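Home Visits Markets Around the House Archive Contact

A morning of laundry at Forholm

I'd been meaning to get to the Forholm open day ever since Kiri Bolger went last year and wouldn't stop talking about it, and this September I finally made it. For anyone who doesn't know the place, Forholm is an old townhouse at 361 Gilchrist Street in Bidberg, and once a year they open it up and run the whole day around housekeeping. Ironing, mending, stain removal, how to store wool so the moths don't get it. I know how that sounds! I had a wonderful time.

Getting there was easy. Bus 14 from the station drops you at the corner, and then it's a short uphill walk past a bakery I'd recommend for the cardamom rolls (get two, the line is longer on the way back). Tickets were seven dollars at the door and that included coffee, which was decent, and a paper map, which was hopeless. The map had the linen closet on the wrong floor. I ended up in a broom cupboard with a very polite man from out of state who was also looking for the linen closet, and we found it together in the end.

The ground floor was mostly talks. I sat through one on starch and half of one on vinegar, and I left the vinegar one early for the rooms upstairs, which were really why I'd come. They're set up the way people live and not the way a catalog thinks they live, with clothes over chairs and things hanging wherever there's a spot for them. I stood in the doorway of the folding room grinning like an idiot – it could have been my own place on any given weekend.

The folding room is built around a light blue folding table, and I want that table. Mine is a heavy old thing that pinches your fingers every time you put it up, and this one stands on thin white metal legs with little black caps on the feet, so I imagine it's kinder to a floor. It had a crumpled pink cloth on the far side waiting its turn. The chair next to it, though, is where my heart went, because everybody has that chair. You can own a dresser and a wardrobe and a row of hooks and the clothes will still go on the chair.
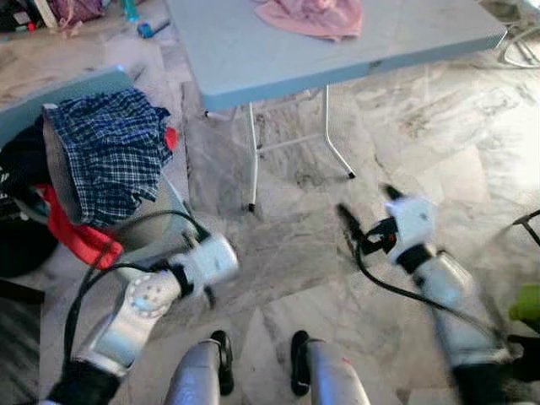
The chair with its pile, plaid shirt over the back, and the blue table I'm still thinking about.

Kiri has a theory that you should always start with the biggest item in a pile, so you feel like you've gotten somewhere. I'm the opposite, I start with socks, and we argued about this all the way up the next flight of stairs. One of the guides overheard us and said she starts with whatever wrinkles worst and leaves the rest, and I have to admit that's smarter than either of ours. Plaid cotton was her example. Fold it soon, line up the side seams, and let the pattern tell you if you're crooked. I had never thought of using the checks as a ruler! I tried it at home on an old flannel and it works pretty well, apart from the sleeves, which I still can't do neatly.

She also had opinions on shoulders. Hold a shirt up by both shoulders before you do anything else with it, give it a look front and back, find the missing button now and not when you're late for work. My grandmother used to do exactly that, with a little snap of the wrists at the end, and I can still hear the sound it made.

The other thing I want to tell you about is the sofa side. It's a big gray-green leather one with fat rolled arms and a tall puffy back, the sort you sink into and then need help getting out of. I've always been told not to fold laundry on the sofa, by people who then fold laundry on the sofa. With leather you do have to run a cloth over it first (it shows every speck, and I saw a few light ones on this one), but the height is good for me and the seat cushions are broad enough for a decent stack of towels.

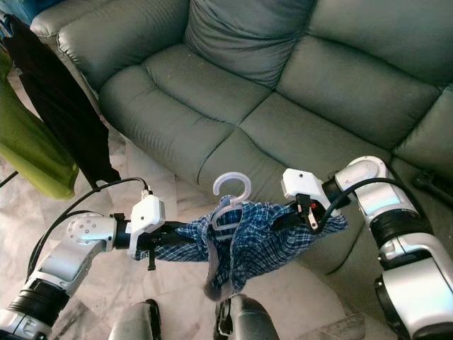
Plaid shirt held up by the shoulders in front of the sofa, with more laundry hanging on the left.

I loved the lime-green cloth next to the long black garment on the hanging side. I'd never hang those two together myself, I'm nervous about color and sort everything by shade like a paint store. The floor by the sofa is polished white marble with gray veins, very handsome and, I would guess, murder on the feet in winter. I kept thinking about all the lint I'd see on it.

After that we went back down for the spinning machine talk, run by the people from Pamance, a small repair shop across the street. The main thing I wrote down was to spin delicate things at 400 and leave it there, however tempted you are. I also wrote down "lemon??" and have no idea what it was about, so if you were at that talk, please get in touch.

Some practical notes if you're going next time. Go in the morning, the stairs are narrow and it gets warm up there after lunch. There's no elevator. Bags go in the hallway, and the coat rack is tiny. The gift table has good wooden clothespins and some overpriced soap, and I bought both. The mending corner closes at three, so do that first if you've brought something – I'd brought a cardigan with a hole in the elbow and got there at five past, and it's still sitting on my chair at home, under everything else.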